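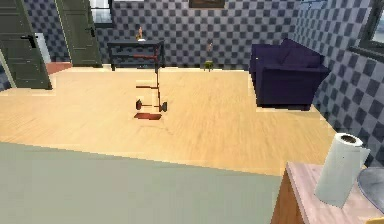
Gray and navy checkerboard walls with a tan wood floor, in a computer rendering.

149 shares | 60 comments

I got to the Plivavell tile works ten minutes before the gates opened and there was already a line down to the bus stop. Open day comes once a year, always in October, and I have wanted to go ever since we redid our hallway!

Roswitha Oltmanns led our group. She started us in the clay shed, where everything smells like a garden after rain, and then took us along the pressing line (loud, wonderful, bring earplugs). The old hand press still runs for special orders, and she let a boy from our group pull the lever. His tile came out with a thumbprint in one corner and he would not put it down for the rest of the tour.

The glaze room was my favorite. Bríd Ní Mhurchú mixes the blues there, and she had test tiles laid out along a bench from nearly black to a soft milky color I would happily live with. She told us the kiln holds 3,000 tiles when it's fully stacked – I had pictured something the size of a pizza oven.

Go early if you want seconds from the yard sale. The plain whites were gone by lunch, but I came home with a box of navy ones and very sore arms. Parking is on the Aquino side, and the soup in the canteen is good.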